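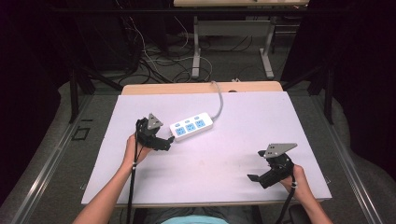 Two hand-held grippers, a white board and a power strip, ready for a take.

Recording by hand: workshop tips

These are the habits we settled on at Flilon while collecting hand-held gripper examples for the Estura model. The task list is household jobs: plugs, switches, cups, drawers.

Set the object down at a new angle for every take. If the strip always lies square to the table edge, the model learns the table edge. Diagonal is fine, and so is close to one hand.

Run the gripper cables down past your wrists and toward your lap. Before you start, reach to the far edge of the board and check that nothing pulls.

Begin each take with both grippers in the air and the jaws slightly open. Hold still for a breath, then move. Clips that start mid-reach get thrown out at labeling.

Go slower than you would at home, but don't stop halfway to think. If you fumble a plug, finish the job and keep the take – recoveries are useful. Drop it on the floor and you should start over.

Wipe the board at lunch with a damp cloth. Unplug the strip first if it is live.

Change the object after 30 takes. A good day is up to 291 clips for one person, and our target for each object is 800 across the group. Tired wrists make sloppy grasps, so swap out when yours start to ache.

Label takes the same afternoon. Huet sorts by task name, so spell it the same way every time.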